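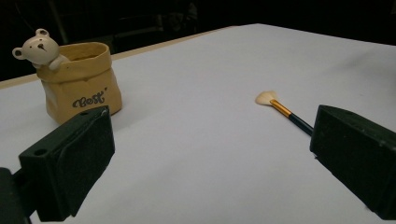

Fan brush and planter on the white table, Mackay hall, with the two fingers of the hand-held gripper in front.

Site visit report: Fulomau handling lab, September 19, 2018

The purpose of the visit was to see how Fulomau applies its written handling rules during demonstration recording, and to compare them with the draft our own group has been circulating since May. Iona Skinner and I were on site for most of the working day. Skye Kinnear, who runs the recording floor, took us through the Mackay hall in the morning and the document store after lunch.

The rule set is called Ralach. It has 48 clauses and is kept as a single printed binder at each station, with the revision number on the spine. Kinnear's group wrote it after an internal audit found that two stations were recording the same task under different assumptions about what counted as a valid start. The audit covered 362 recordings. Nearly 12 percent were withdrawn, most of them for start conditions that could not be reconstructed from the notes.

Work surface

Clause 4 covers the table. The top must be a single light color and matte enough that overhead lighting does not produce a bright patch in the gripper view. Tables are wiped between sessions and checked from the operator's side. Tape marks are permitted during layout and have to be removed before recording starts. Iona asked why marks were not simply left in place, as we do. The answer was that an operator who can see a mark will place to the mark, and the recorded variation in position becomes smaller than the session sheet claims.

Objects

Each session has an object list. An entry gives a plain name, the main color, the material if known, and any lettering. Lettering is to be copied as it reads on the object, with no guess at the missing part if a word is worn or turned away. The planter is a useful case: the word on the front is "Best", followed by a small mark like an apostrophe, and under clause 11 the entry stops there. The previous revision allowed the list writer to complete a phrase, and this led to different names for one item.

Fragile items are listed separately. Ceramic falls in this group. The rules require that a fragile item stand on its own base, away from the table edge, and that the operator state before the session whether it is to be handled or only to be present. Items that are only present may still be partly hidden by a finger at some point in the recording. Fulomau accepts this and does not count it as a fault.

Thin items have their own clause. A brush lying flat is hard to pick up with broad fingers, and operators tend to drag it to the edge of the table to get under the handle. Ralach treats dragging as a separate technique that must be named on the sheet. It also asks for the direction of the handle at the start, given relative to the operator. I thought this was the best part of the binder. Our draft says only "note orientation", and in our trial the notes came back in three different systems.

Gripper checks

The hand-held gripper is checked at the start of every session and after any drop. The check has four steps:

Open fully and confirm that both fingers show in the view.
Close fully on nothing and look for a gap at the pads.
Inspect the inner faces for residue or lifting.
Record the result and initial it.

A failed step stops the session. There is no provision for continuing with a note, and Kinnear was firm on the point. She said the earlier version had allowed it, and that the note had become routine.

Speed is covered by a short clause that I found weak. It asks for "an even pace" during approach and gives no figure. Iona raised this, and Kinnear said a limit is planned once the Sureo logging software reports finger position at a steady rate. Until then a reviewer judges pace by eye, and two reviewers must agree before a recording is rejected on those grounds.

Records

The document store holds the session sheets in date order, with the object lists filed behind them. We pulled several at random. All were complete except one, which lacked the initials for the gripper check. It had already been flagged and the recording set aside.

Changes to Ralach go through a one-page form. The person asking must attach a recording that shows the problem. Forms without one are returned. We were shown a rejected form that asked for a darker table top – the attached recording had been made with the hall lights partly off, so the clause on lighting applied instead.

Points to take into our draft

Adopt the wording on lettering and on handle direction as they stand, with credit to Fulomau.
Separate "handled" from "present" in the object list.
Make a failed gripper check a stop.
Leave pace open until we have seen the Sureo logs.

Kinnear has agreed to send the change form template and the current lighting clause. Iona will circulate both with the next revision of the draft.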